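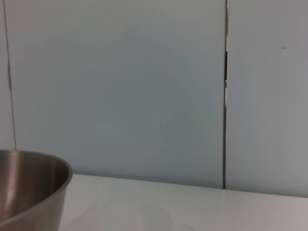
Stainless steel bowl on a white surface.

I finally got to the open day at the Lévesque house, after three years of missing it by a week. For anyone who doesn't follow this stuff, it's the old home of a provincial premier, turned into a small museum of Canadian political life, and one day in October they open the upstairs rooms and the archive. I drove up with Marlene Hawthorne, who taught civics for ages and corrected me most of the way there (I had the Senate appointment rules completely backwards, sorry Marlene).

Parking was 9 dollars, cash only, so bring some. The line for the upstairs tour was long but it moved, and we were in the second group, 12 of us squeezed onto a landing while the guide, Rhonda Thibodeau, went over the house rules.

The best room was the cabinet room. The long table is the original and the chairs are not, and Rhonda was very frank about how they lost the chairs (an auction, a bad winter, a cousin). Ministers used to sit by seniority, with the newest one right by the door, and he was expected to get up and answer it! I would have liked more time in there, but the next group was already breathing down our necks.

The archive is in the basement and it's chilly, so keep your jacket on. Murali Chacko had pulled out a box of letters about titles and honors, people writing in to ask if they could keep using "Honourable" after leaving office. Some of them are so huffy. One man wrote up to 40 letters on the subject, and the replies get shorter and shorter until the last one is just a line and a signature. I could have read those all afternoon.

The talk at two was Calum Rutherford on minority governments. Good speaker, terrible microphone. We sat near the back and I missed most of the part about confidence votes, which was the part I came for — Marlene filled me in over soup. He took questions after, and a couple of them were really speeches.

The gift shop has campaign buttons, reprinted posters and a lot of used books. I bought a paperback on early Liberal conventions with somebody's pencil notes in the margins, and the notes are better than the book so far.

Upstairs is stairs only, but the main floor and the archive have a ramp and an elevator. The last tour goes up an hour before closing.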